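Gripper does not close fully after protective stop, and wrist camera images are blurred
Tomel Community Help > Robot Cells > Faults and Safety
Posted 2025-07-24

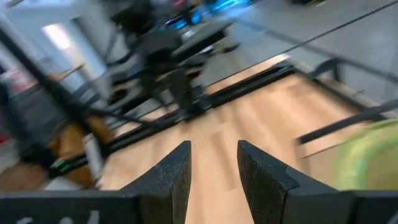

Wrist camera view over the table, fingers open, second arm in the background.

Our department operates a two-arm cell with Drestance grippers and the Randden controller. During a return move, one arm entered a protective stop. The stop was acknowledged at the panel and the program was restarted from the beginning. Since the restart, the gripper on that arm reports "closed" while a gap remains between the fingers. The log shows fault 151, which the manual lists only as "reference invalid."

In addition, many of the images saved by the wrist camera are badly smeared. The fingers remain fairly sharp, but the background does not. The two problems were noticed on the same day, and we would like to know whether they are related. The gripper had completed 3,000 cycles without a fault before this event. May we continue at reduced speed until the August service visit?

3 answers

Answer 1 (accepted)
Please do not continue, at any speed, until the gripper has been referenced again. Fault 151 means that the controller no longer trusts the stored finger position. In our facility it appeared after a stop in which the gripper lost power for a moment while the arm did not. The controller then counted from the wrong starting point, and "closed" was reported too early. A part held in that condition can be dropped during a fast move.

The procedure we follow is:
1. Keep all persons outside the marked area and put both arms in manual mode.
2. Remove any part from the gripper by hand, with drive power off and locked.
3. Inspect the fingers and the mounting screws. A bent finger will give the same symptom.
4. Restore power and run the reference routine from the service menu, not from the program.
5. Close the gripper on a gauge block and compare the reported width with the block.

If the difference is still more than 11 counts, the encoder cable should be checked where it passes the wrist joint. Ours had worn through at the clamp, and the fault came back twice before we found it.

The blur is a separate matter. The fingers travel with the camera, so they stay sharp while everything else streaks when the arm moves. Shorten the exposure and add light, or save images only after the arm has settled. Our cell waits 400 milliseconds.

Answer 2
We had the same code on a Ramalho gripper and a restart cleared it. Try switching everything off for a few minutes.

Answer 3
A restart may clear the message without correcting the position – please see step 5 above before relying on it. I would also ask why the protective stop occurred. With two arms over one table, the shared zone settings should be reviewed and the stop entered in the safety record before automatic mode is used again. Your site safety officer may require this in writing.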